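3.2 Surfaces and the apparent color of small objects

The first part of the study concerned the background against which people judged color. Earlier work on color naming has mostly used printed chips on a standard gray card, viewed in a booth. Few people choose paint, fabric or toys in a booth. We wanted to know how much agreement would be lost when the same judgments were made at ordinary tables in ordinary rooms, under whatever lighting those rooms already had.

We recruited 117 adults at two sites, Pekmont and Ashour. None reported a color vision deficiency, and all passed a short plate test before taking part. Each person sat at a table and was shown small solid-colored items, one pair at a time. For each item they gave a color name in their own words and then marked a point on a 100-point lightness scale. They were told to take as long as they liked. Most finished within a morning.

The tables were pale, with no pattern. Figure 2 gives an idea of the kind of surface we mean. A plain surface of this sort still varies in tint from one part to another, and these shifts were large enough to matter in our data.
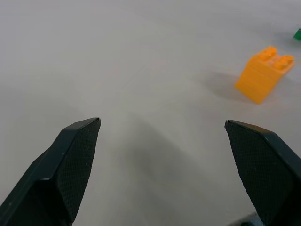 Figure 2. Orange and green toy blocks on a pale gray tabletop. The gray is slightly cooler toward the top.

Names for orange items were stable. Participants used the word "orange" alone or with a modifier such as "bright" or "reddish," and the choice of modifier did not depend on the site. Names for green items were less stable. At Ashour, where the windows face north, the same green was more often called "bluish" or "cool." At Pekmont it was more often called "grass green" or simply "green." The difference was present in both morning and afternoon sessions, though it was weaker after 3 p.m.

Lightness ratings followed the same pattern. Ratings for orange differed little between sites. Ratings for green were lower at Ashour, and the spread between participants was wider. We considered whether this could come from the order in which items were shown, but reversing the order for half of the group did not change the result.

All responses were typed into Mudeo, the survey program used in our earlier study, and were checked against the paper forms. Where the two disagreed, we used the paper form. Names were then grouped by two coders working apart. Disagreements were settled by keeping the more general name, so that "mint or light green" was entered as "light green."

3.3 Materials and everyday clutter

A second question was whether the material of an item affects the name it is given. Cloth and hard plastic can be close in hue and still look different, because folds in cloth produce their own light and dark areas. Color names given to fabric tend to refer to the brightest area, while names given to a block or a box tend to refer to the largest face. Tables in use also hold cords, chargers and other things with no part in the judgment, mostly in white and black.

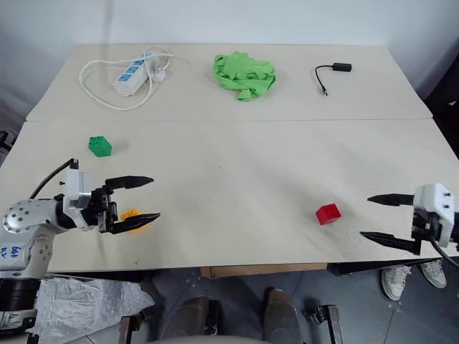 3.4 Limits of the comparison

The two sites differed in more than window direction. The Pekmont rooms had newer ceiling lamps, and the Prerkex light meter we used at both sites does not record the color of light, only its level. We therefore cannot separate daylight from lamplight in the site effect. The sample was also made up mostly of people under 40, and lightness judgments are known to change with age. A repeat of the green items with 200 participants is planned for December, with a meter that records both level and color.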